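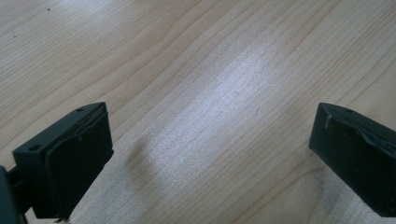
Slide 1. Glare on a pale wooden top.

Home Talks Notes Contact

Turn It Down: Office Lighting for People Who Didn't Choose It
Speaker notes, Praltley, 2024-06-03

Wait for people to stop moving chairs. Say hello. Ask who can read the first slide without squinting, and then ask who is responsible for the blinds. In my experience these are different people and they have never met.

Opening. I spent a good part of my working life under a ceiling panel that buzzed in B flat. I complained, and was sent a leaflet on posture. Pause for the laugh. If there's no laugh, carry on briskly, as if it was a fact (it was).

Main idea, say it slowly: most offices aren't too dark. They're too bright in the wrong place. A shiny desk under a strong light gives you a second lamp, pointing upwards, and you sit over it all day wondering why your eyes ache by four.

SLIDE 2 - the Ernberg building

Magagula took the lease on the third floor at Ernberg and asked me to look at the lights after the staff had started bringing in hats. Caps, mainly. One sun visor of the sort you see at bowls clubs.

I put the meter on every desk. The lowest reading was 200 lux, by the stationery cupboard. The highest was 1,949, on a desk by the south window, where a man had built a wall of box files and was living behind it quite contentedly. Both desks had been signed off as "comfortable". I've seen the form. The form has one box.

Don't get drawn into what lux means unless someone asks. If they do: how much light lands on the thing. Move on.

What we changed, in order of cost:
- Turned the desks side-on to the windows. Free, apart from the arguments.
- Took out every other tube over the window row. The sky has that row covered.
- Put a Tanex lamp on each desk that wanted one. 27 desks wanted one. The facilities budget had guessed two.

Leave a gap after "two". Drink some water.

SLIDE 3 - surfaces

People will spend a month picking a light fitting and then put it over something with the finish of a boiled sweet. Test before you buy. Take a sample of the desktop, lay it where the desk will go, sit down, look at it at the hour you're most tired. Tilt your head. If a white patch follows you about, that's your future.

Pale wood is kinder than white gloss and a good deal kinder than glass, which I won't discuss in mixed company. It can still shine, though, if the light comes in low enough. Floors matter less than the brochures make out. A dull carpet is a friend. 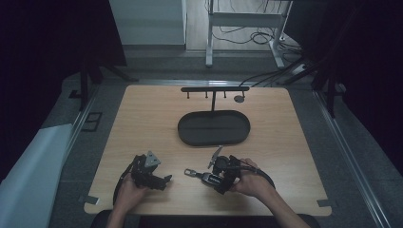 Slide 4. Pale table, grey carpet.

One of the Ernberg staff wrote on the feedback sheet that the new lamps were lovely but she now had no idea what time it was, and could we put the buzzing back at half past five so she'd know to go home. I read this out in full. It usually does better than my own jokes, and I've made my peace with that.

There is a proper point under it. Even light all day is dull light. Let the afternoon look like the afternoon. In December this means switching things on early and one at a time, before the room goes grey and somebody hits the whole bank of switches at once.

SLIDE 5 - questions

Likely ones:
Do blue filters help? Some people like them. Clean the screen first.
Who pays for the lamps? Look at your shoes.
Can we have plants? Wrong talk, but yes.

If time is short, drop the bit about dimmers. If it's very short, drop slide 3 and keep the hats.

Collect the meter from whoever has wandered off with it. Blinds back up.

We use cookies to remember your settings. Accept Manage choices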